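还是想替速溶咖啡说几句

写得急，想到哪儿写到哪儿，周五之前不写完又要拖到下个月。

起因是方婉婷在群里发的一句话。她说，现在谁还喝速溶啊。后面跟了个捂脸的表情。她没有恶意，她这人就这样，看见什么说什么。可是我当时手里正端着一杯速溶，搪瓷杯，早上十点多，第二杯。我看着那句话看了好一会儿，没回。

没回不等于没话说。话多得很。

先交代一下，我不是不懂好咖啡。这个要先讲清楚，不然总有人来教我。手冲学过，磨豆机买过，手摇的，摇得肩膀疼。滤纸泡过水，水温拿温度计量过，粉水比背过，一比十五一比十六，闷蒸三十秒。豆子买过699一包的，巴掌大，打开有一股很浓的花香，我记得很清楚，因为我舍不得喝，放到香味都跑光了才冲，冲出来像一杯有点酸的热水。那包豆子是我这辈子在吃喝上做过的最蠢的一件事。也不是最蠢，排前三吧。

所以我说速溶好喝，是喝过别的之后说的。

当然会有人讲，你那是味觉习惯了，从小喝那个。对，就是从小喝那个。这有什么不行呢。

我小时候家里来客人才冲咖啡。玻璃罐子，深棕色的粉，盖子是橙色的，拧开的时候里面有一层纸，要拿指甲戳破。戳那层纸是我的活，我姐抢过一次，我哭了一下午。我妈挖两勺，再挖一勺白色的奶精，再放糖，拿开水冲，勺子在杯子里叮叮当当响。客人喝，我闻。最后杯底剩一点，凉了，甜得发腻，那一点归我。

后来念高中，住校，晚自习前一人一条速溶，不找热水的时候直接往嘴里倒，干嚼，苦的甜的粘在牙上。郑玉兰是我上铺，她一次能干嚼两条，嚼完了背单词，背到熄灯。她现在在一家叫Akier的公司做采购，前年见面，我们去喝下午茶，很漂亮的杯子，碟子上还有一块小饼干。她喝了一口说，没有那时候好喝。我说那时候那个十块钱一大盒。她说是啊。

然后我们两个都没说话，吃饼干。

我讲这些不是要煽情。好吧有一点。我想说的是，一种东西喝了几十年，它就不光是一种味道了，它是一条线，拽一下，后面带出一大串。你拿一杯瑰夏给我，我能尝出好，茉莉花，佛手柑，卡片上写什么我就尝出什么，可是后面什么也带不出来。空的。喝完了就喝完了。

有人会说那你可以从现在开始积攒啊，喝二十年瑰夏，不也有一条线了。行。等我有钱。

说到钱。绕不开的。

现在街上一杯咖啡多少钱，大家心里都有数。便宜的也有，打折券九块九，可是你要先下载一个东西，注册，收验证码，再选门店，选错了门店还要打电话。我有一次在城南下的单，店在城北，那杯咖啡我至今没有见到。贵的三四十，加个燕麦奶，再加。一天一杯，一个月下来我算过一次，算完把纸揉了。

速溶多少钱。一条一块多。再便宜的几毛。我不是说便宜就有理，我是说它便宜得让人不用想。不用想这三个字很值钱的。早上起来脑子还是糊的，你让我先决定豆子，再决定水温，再决定用哪个杯子，我宁可回去睡。速溶是撕开，倒，冲，搅。手自己就会做。撕口那一下用牙也行。

崔凯文不同意。他是我认识的人里面最讲究的一个，家里有一整面墙的器具，有个秤精确到零点一克，旅行也带。他的说法是，做咖啡那十分钟是一天里唯一属于自己的时间，磨豆子的声音、水下去的时候那一股气、看粉床鼓起来，这些才是重点，喝倒是其次。他讲这个的时候是真诚的，眼睛都亮。我承认，他讲得我有点动摇。

可是你看，他说的那个东西，安静的、属于自己的、手上有事做脑子里没事的十分钟，谁说非得用手冲壶才有？我烧水的时候也在等。水壶是老式的，响的那种，从没声音到嗡嗡到尖叫，正好够我站在厨房窗户前面发呆。楼下有人遛狗，对面阳台有人收被子。我的粉床不会鼓起来，但是粉碰到水的那一瞬间，杯子边上会起一圈浅色的沫子，很快就散了。我每天都看那一圈沫子。
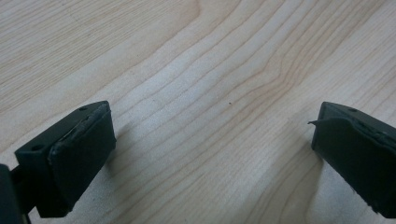
你说这算不算仪式。我觉得算。只不过没人给它拍照。

拍照这件事也可以说说。现在的咖啡有一半是给人看的。拉花，透明杯，分层，冰块要大要方，桌上放本书，书是翻开的，翻到哪一页不重要。我不反对，好看的东西谁不爱看，我也点过赞。但是慢慢地就有了一种意思，好像不好看的就不配喝。速溶确实不好看，棕色的一杯，泥水似的，搪瓷杯磕掉了一块漆。它没办法被拍得很高级。于是它就从大家的嘴里消失了，可是我敢打赌没有从大家的柜子里消失。去翻翻你家柜子。翻翻办公室的抽屉。

我之前在一家小公司上班，不大，11个人，茶水间有一台挺像样的咖啡机，老板买的，Prandus的，银色，来客户要特意领过去看一眼。那台机器一开始大家很新鲜，排队打，奶泡打得到处都是。两个礼拜以后要清洗，要除垢，要换滤芯，没人愿意弄。然后它就亮着一个红灯，一直亮着。旁边那盒速溶倒是隔几天就空了，谁拿的谁也不说。有一回我加班，晚上九点多，走进去看见老板自己在那撕速溶。他看见我，手停了一下，说，机器坏了。我说嗯。

我没有要揭穿谁的意思。老板人不错的。我就是觉得，人在累的时候选什么，那个才是真的喜欢。

再说另一种批评，健康的。植脂末，糖，香精。这个我不抬杠，三合一确实不是什么好东西，我体检完也老实了，改喝纯黑的速溶粉，自己加牛奶。一开始不习惯，像在喝药，后来也就习惯了。现在反过来，偶尔喝一条三合一，甜得我打哆嗦。但是冬天，下午四五点，天快黑的那会儿，还是会想那个甜。一月份的时候我偷偷买了一盒，藏在放干木耳的柜子里，喝了一半，另一半还在。写到这里想去冲一条。

忍住。写完再说。

还有人讲产地、讲农民、讲公平，说速溶用的都是最便宜的豆，压价压得厉害。这个我认真想过，因为它跟好不好喝没关系，是另外一回事。我的看法是这个批评有道理，应该听。可是也别以为你喝的那杯三十八块的就天然干净了，三十八块里面房租多少，杯子多少，装修多少，到种豆子的人手里多少，你知道吗，我也不知道。要关心就一块儿关心，不要光拿它来说喝速溶的人。喝速溶的人里面，一大半是没有别的选的。工地上的，夜班的，跑长途的。保温杯里冲一条，拧紧，搁在方向盘边上。你跑去跟他讲庄园，讲海拔。

这个话我在饭桌上说过，说得有点冲，把气氛搞僵了。事后想想也没必要。不过意思还是那个意思。

说点轻松的。

前几年我出过一趟远门，去北边，很冷的地方，住在一个叫Tyyne Kokkonen的老太太家里。那地方的人喝咖啡喝得凶，一天好几顿，从早喝到晚，滤的，很淡，一大壶放在那里保温。我以为她肯定看不上速溶。我自己带了一小袋，缩在房间里冲，像做贼。第三天被她闻出来了。她敲门，指指我的杯子，又指指自己。我就给她冲了一杯。她坐在床边喝，喝完了，皱着眉头想半天，说了一句话，我听不太懂，拿手机翻译，翻出来是：像我哥哥船上的。

她哥哥以前跑船。船上就喝这个。她说已经好多年没有尝到了。

后来我走的时候把剩下的都留给她了，不多，六七条。她回了我一袋自己烤的小面包，里面有豆蔻，硬得能砸核桃，泡在咖啡里就软了，非常香。我在火车上就着速溶吃完的，一个没剩。那是我吃过的最好的早饭之一。之一，不是第一，第一是我外婆的，那个以后再写。

所以你看，哪里都有那条线。不光是我有。

我也不是没有试过那种新派的速溶，冻干的，小罐子，颜色很好看，三秒化开，冷水也行。Skotine那个牌子我买过一盒，26颗，朋友推荐的。怎么说呢。好喝，比我平时喝的好喝，香味干净，一点焦糊味都没有。可是我喝了一半就送人了。太干净了。我要的恰恰是那点焦糊味，锅巴似的，舌头后面有点涩的。没有那个就不是速溶，就是一杯冲得很快的好咖啡。

这大概就很不讲理了。我知道。

口味这个东西本来就不讲理。有人爱吃臭的，有人爱吃糊的，有人吃面条非要坨了才吃，我爸就是，面端上来他先去看半集电视，回来正好，一筷子挑起来是一整块。我妈说了他一辈子。他说，你们吃你们的。

你们吃你们的。我觉得这五个字可以贴在很多地方。(是六个字？数了，五个。不对，你们吃你们的，六个。算了不改了。)

谭记，就是我们巷口招牌上写着Tan的那家小店，到现在还卖速溶咖啡，热的，一次性杯子，跟豆浆放在一个保温桶旁边，三块钱一杯。早上买包子的人顺手带一杯。老板娘冲得很浓，搅都不搅匀，喝到底下有一坨没化开的，黏黏的，像糖浆。我专门喝那一坨。有个常来的外国人，叫Valter Serrano，在附近教西班牙语，头一回喝的时候那个表情，我到现在想起来都要笑。他跟我讲，在他们家那边，这是给生病的人喝的。我说那你别喝。他说，可是便宜。第二天又来了。再后来他自己站在那里跟老板娘比划，要浓一点，再浓一点，底下那一坨要大的。

我看着他端着那个杯子走过去，心里是有点得意的。说不清楚得意什么。

其实写到这儿我发现我也不是想说服谁。方婉婷不喝就不喝，崔凯文磨他的豆子，周末我还照样去他家蹭，他冲的确实好，这个我不嘴硬。我只是希望下次再有人说"谁还喝啊"的时候，能稍微停一下。谁还喝，这个问题是有答案的，而且答案是很多人。说的那个人可能没想过，听的那个人手里说不定正端着呢。

吃喝上的鄙视链这几年越来越长，茶有，酱油有，连盐都有了。我有个亲戚现在做饭要用三种盐，煎牛排一种，拌沙拉一种，腌菜一种，问她区别，她说颗粒不一样。腌出来的萝卜我吃了，跟以前一样。挺好吃的，跟以前一样好吃。

那天群里还有人接话，说速溶是"咖啡味饮料"，不能叫咖啡。行吧。那方便面是不是面，火腿肠是不是肉，橘子汽水里有没有橘子。叫什么都可以。我小时候就知道橘子汽水里没有橘子，一点不耽误我喝，夏天冰过的，瓶子外面全是水，一口下去鼻子发酸。名字是给别人听的，味道是自己的。

这句写得有点像广告词，懒得改了。

也想过是不是我这个年纪的人嘴硬。年轻的时候什么都要试新的，现在什么都往回找。前阵子搬家，从柜子最里头翻出来一个玻璃罐，就是小时候那种，橙色盖子，里面装的是纽扣。我妈拿来装纽扣的。我把纽扣倒出来，闻了一下。当然什么也没有，都多少年了，一股铁和线的味道。可是我还是站在那儿闻了好几下，搬家的师傅在门口问我，这个箱子封不封。

封。

罐子我留下了，洗干净，现在拿来装速溶粉。600毫升的，装得下两袋半，那半袋夹个夹子放旁边。盖子有点松了，拧的时候要往下按着拧，不然会滑丝。粉放久了会受潮，结成一大块，要拿勺子柄去捅。有人教我放一小包干燥剂，放了，没什么用。也可能是我每次都忘了盖紧。

对了，顺便说下怎么冲，总有人问，虽然这玩意儿有什么好问的。水不要滚开的，滚开的冲下去发苦，关火等一会儿，等壶不响了再倒。先倒一点点，把粉调成糊，再加满，这样不会有疙瘩（喜欢疙瘩的除外）。牛奶要后放，冷的就行，温度正好能入口。糖我放半勺红糖，别人家可能没有这个放法。杯子厚一点，薄的凉得快。冰的也可以，粉用少少的热水化开，使劲摇，矿泉水瓶子就能摇，摇到全是沫子，倒在冰上面，夏天我能喝两大杯，喝完心慌，在屋里走来走去。

浓淡自己试，我的勺子跟你的勺子不一样大。

还有，别用喝过茶的杯子，有茶垢的，串味。这个我吃过亏的，那天的咖啡喝起来像在喝一块湿木头，硬着头皮喝完了，舍不的倒。

就先写到这儿吧，水在响了。木耳柜子里那半盒，我去看看过没过期。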